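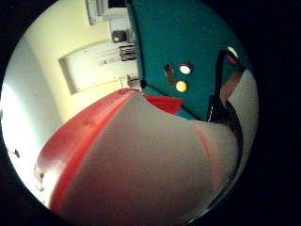
Learning to clear a minefield at Prarnilwood

By Dilek Polat
February 3, 2022

Orsolya Vörös talks fast when the subject is mine clearance, and I loved every minute of it. She runs the army engineers' course at Prarnilwood, where 676 soldiers have trained so far, and she came back from the January exercise full of stories.

"You kneel, you probe, you move up two centimeters, you probe again," she says. "By lunch your knees hate you – and then somebody finds their first practice mine and the whole lane lights up!"

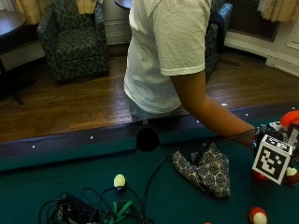 By the pool table, one hand on the felt.

The practice ground has 3,179 buried targets, all inert. Vörös buries many of them herself, and she is proud of how mean some of the spots are. "Under roots, next to old fence wire. The detector screams at the wire and you have to keep your patience."

Her own teacher, Captain Mészáros, still drops by to walk the lanes. I asked what she learned from him. "Slow hands," she says at once.

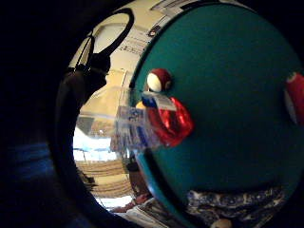
How long does the basic course last?

It runs 4 weeks, with the last one spent almost entirely outdoors, including night work.

She is just as excited about the new Sterkinix detector, which her instructors have been trying on wet clay. "It's lighter, so people hold a steady sweep for longer. I want six more of them."
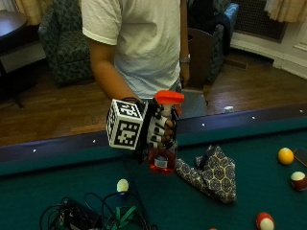

Who can apply for a place?

Any serving engineer with a commander's signature. Reservists from the Pritanden battalion apply through their own training office.

The next group starts in spring, and Vörös already has her shovel out.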